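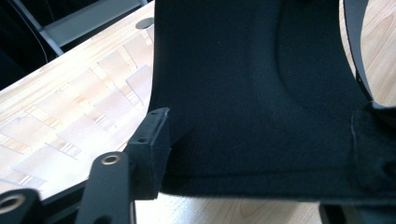
Black felt on a molded shell, with the bracket at the left.

Reading time: 2 min

Felt and grippers: notes from the Gedadley robotics club

I doubt most tips for cleaning felt, and I doubted them more after November, when our students wanted their gripper to handle felt-covered parts for the Suketti round. Shiuli Matubbar swore by sticky tape. It lifts lint, fine. It also left a tacky patch on our test scrap, and tacky felt picks up more lint.

What I'd keep: a dry clothes brush, one direction, light strokes. Skip the fabric spray. Grab a part by its hard bracket if it has one and leave the felt alone.

Pads are the other half of it. Rizwan Pramanik's team logged 462 practice grabs and blamed the code for every slip. I'm not convinced. Grainy pads hold dust, and dusty pads slide.
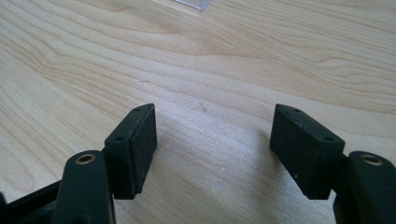

So wipe the pads every 50 grabs with a barely damp cloth, let them dry, and try again before anyone rewrites a line. Check the screws too. As for the pad cleaner sold to clubs as a miracle, we tried a bottle and I couldn't tell it from water.

Wipe the table last, along the grain.

Contact | © Gedadley Workshop Pages | Back to top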